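4. Planning the equipment budget

The Jarila project had one round of funding to cover two working stations at Calcombe. We set out how the money was divided, as the split between arms and everything else was the part we got most wrong in our first plan. 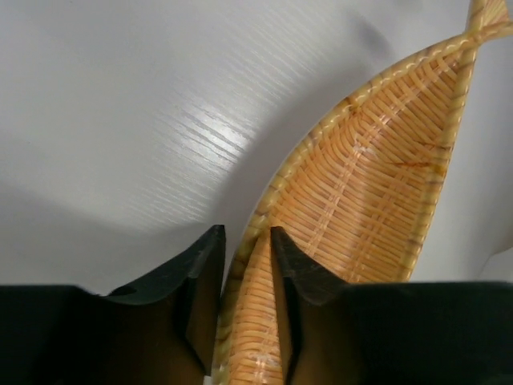
Fingers were budgeted as a consumable. The first plan allowed one pair per arm for the whole project, and we raised this after the trial period in May. Much of the handling is at the rim of a basket, as in Figure 4, where the wrapped edge of a woven piece lies between the two black fingertips. We now order fingers in sets of 6, at a total cost of $393.

The test objects came out of the same line. Woven goods are cheap, but they vary from piece to piece, so we bought spares of each shape.
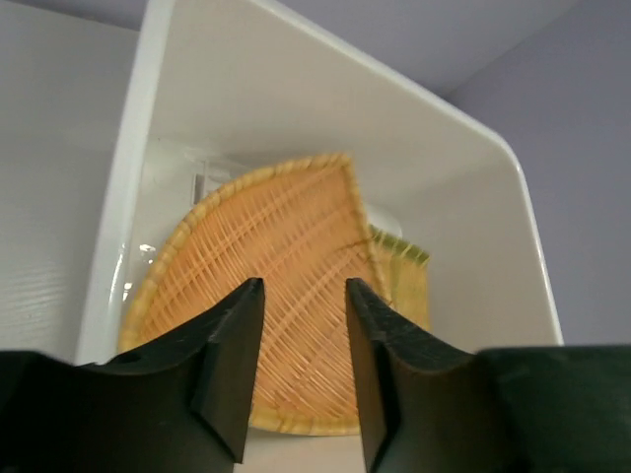

Tollasum Rowbotham
Equipment planning, Jarila project

Figure 4. Handling of woven goods at the Calcombe station.

The cap for each station was $2000, and $1189 of that went to arms and servos. The rest had to pay for the table, walls, cables and bins.

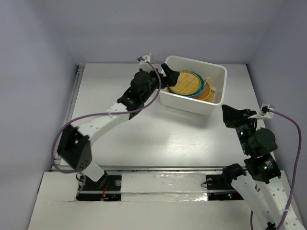
Mounting and cabling should have their own line in any plan of this kind. We had put them under "other" and ran short. With two arms on one table, each needs its own base plate behind the front ledge, and the purple cables need enough slack to follow the arm — clips included. A plain white bin, by contrast, adds little to the total and is easy to replace.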